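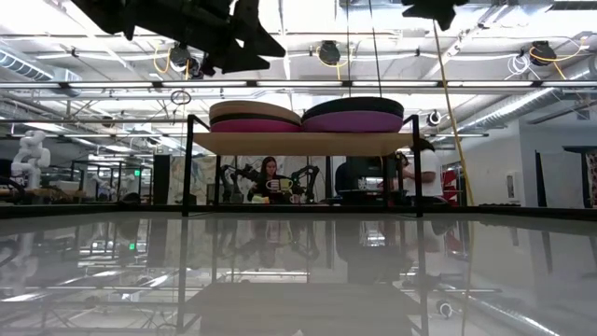 According to Harms, a shelf for round tableware is judged first by how easy it is to take one piece and leave the others where they are. We began from this remark. In the households of Riltden that we visited in March, people almost always put their plates in stacks, and they sorted the stacks by size. Color was used for sorting only when the sizes were equal.

3.2 Low shelves over a work surface

The second part of the study concerns the low shelf which stands at the back of a table and leaves the surface in front free. Such shelves are common in small kitchens, where the depth of the counter is needed for cooking. In the survey, 339 persons answered the question of where they put a plate which they will need again soon. Most of them named a shelf within reach of the hand, and only a few named a closed cupboard. Respondents from Steltbridge also mentioned the drying rack, but we did not treat it as a shelf.

A short shelf gives place to two pieces side by side. The third piece must go on top of another one or stay on the table, and this choice interested us most.

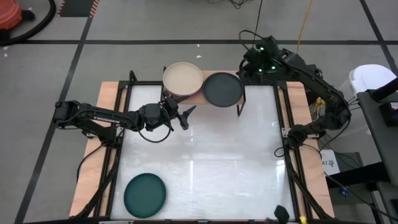
Figure 3. Round tableware on the rear shelf and a dark teal plate on the tabletop.

When a plate has a raised rim, its neighbor can rest a little on it, and the row becomes shorter. Some respondents do this on purpose. Others dislike it and push the plates apart again each time. We found no relation between this habit and the age of the person, but the group of older respondents was small, and the result should be read with care.
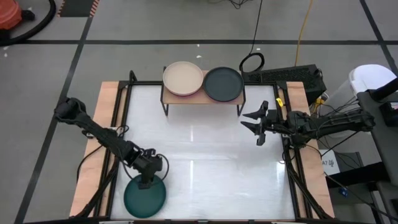
Seren Kneath objected to an earlier version of this section that overlapping plates should be counted as a stack, as the upper one has to be moved first. We have kept the two cases separate. In a row with a small overlap, both plates are still visible from the front, and our respondents spoke of them as standing "next to" each other.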